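# Lids

Grulus put the first arm in at Hernville over the winter and called it Jitwood, after the line it came from, and by May 2024 there were enough of them that Delali Antwi had stopped closing lids.

Twelve years of lids. Thumb, thumb, heel of the hand. She used to do 509 a shift on a good shift, and she knew the number becuase they posted it. Now she sat on a stool with a tablet and watched.

"You just tap when it stalls," Etornam Sarpong said. He was training her. He was younger than her son. "Green if it's okay to go again. Red if it isn't."

"And if I'm not sure?"

"Red. But try not to be not sure."

So she watched. White box, pale table. The black fingers shut together, waiting on something. She wanted to reach in. Her hands actually came up off her lap – she saw them do it and put them back.

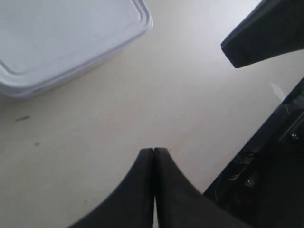 Stall. The tablet buzzed. She had 40 seconds before it went up to Quaye, who ran the floor from an office upstairs now and who had a way of coming down slow, one hand on the rail.

Green.

Nothing. Then the buzz again. Green.

"What's it stuck on?" she said.

Etornam leaned over. "Doesn't say."

"When I got stuck I said."

He laughed, but he looked at the stairs too.

There used to be 116 of them on this floor. You could hear it from the parking lot, the radio and Marta's cough and everybody yelling about the radio. Some had gone to the warehouse side. Some took the money. In July they'd decide about the rest, that was what the letter said, decide about the rest, like somebody ordering for the table.

Third buzz.

She put the tablet face down on the stool and stood up.

"You can't go past the tape," Etornam said.

"I'm not past the tape."

She was right on it. Toes on the yellow. She bent down till her eyes were level with the table and looked along it, the way she used to look along a tray. Box back near the wall. Set crooked. A dark little nick at the front of the lid, left side. Could be the tab. Could be the lid not down. 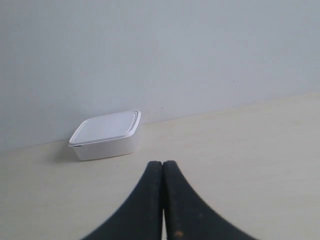

*Station by the wall, third stall.*

"It's the corner," she said.

"You think?"

"Maybe. I'd press it. I'd know if I pressed it."

Footsteps on the stairs, slow. Etornam picked up the tablet and held it out to her with both hands, like it was hot.

"Say something," he said. "Quick, there's a box for notes. Nobody uses it."

She typed with one finger. FRONT LEFT CORNER. CHECK LID. Then, since there was still room, she typed her name, and over 60 people's worth of quiet went on around her – fans, a belt somewhere, Quaye's shoes.

Red, she tapped.

"Which one is it?" Quaye said from teh bottom step.

Delali pointed. Her thumb was already bent.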